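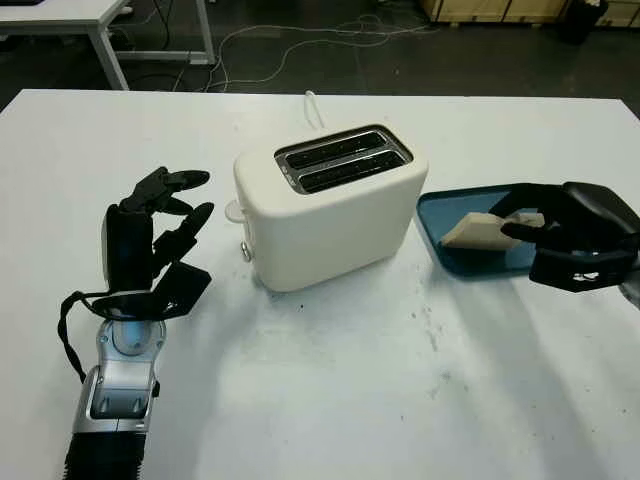
Right hand won't let go after error 2164 -- anyone else?

Posted in: Faults and Repairs

sivau_bench
Hi all, bit of a long one. We've been doing the toast job on our two-armed setup for most of May and the right hand has started hanging on to things. It picks the bread up out of the tray fine, gets over to the toaster, and then the fingers stay shut. Error 2164 comes up and the whole arm freezes with the slice squashed in its fist. I've done 156 runs on this version and it's happened on 2 of them, both late afternoon. Controller is a Zodier, hands are the Hallano ones with the older firmware. Any ideas before I take the thing apart?

crumbtray
2164 on a Zodier is a current limit, isn't it? I'd bet on crumbs in the finger joints. Ours was full of them, disgusting. Soft brush, blow it out, try again.

sivau_bench
Cleaned it last night, no difference!

Taşdemir_fan
Not crumbs. It's the cable. The Hallano hands pull on the connector when the wrist turns right over, and you get a dropout that the controller reads as overcurrent. Check whether yours has any slack.
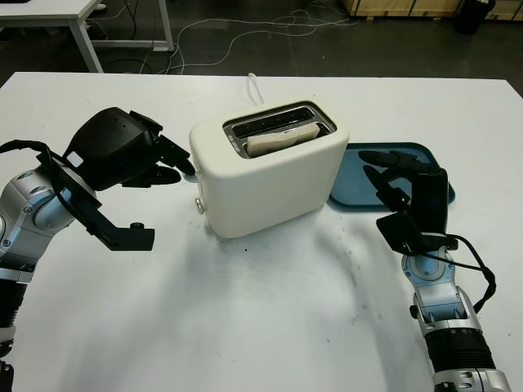

sivau_bench
The cable is a fair shout, I hadn't looked at it properly. On the right arm it curls out of the back of the hand and runs down the side of the forearm, and on the left it goes over the top instead, so the two aren't even routed the same way. I'll swap them over tonight and see if the fault moves with it.

crumbtray
Still say crumbs.

oldrelay
Can I be the boring one? I'm more bothered about what the other hand does while the right one is frozen. If only one arm stops, the left can still push that toaster lever down. Does yours stop both?

sivau_bench
Er. No, just the one that faults. I've been standing next to the plug.

oldrelay
Please don't run it like that. Put both arms on the same stop, and cut the toaster supply with it. We had one stick at run 124 and I was very glad ours was wired that way.

Taşdemir_fan
Bit much for a slice of bread, surely? The toaster pops up by itself.

oldrelay
Unless it jams. They do jam, you know.

sivau_bench
OK, convinced -- toaster stays unplugged until I've sorted the stop. Cable first, then I'll report back.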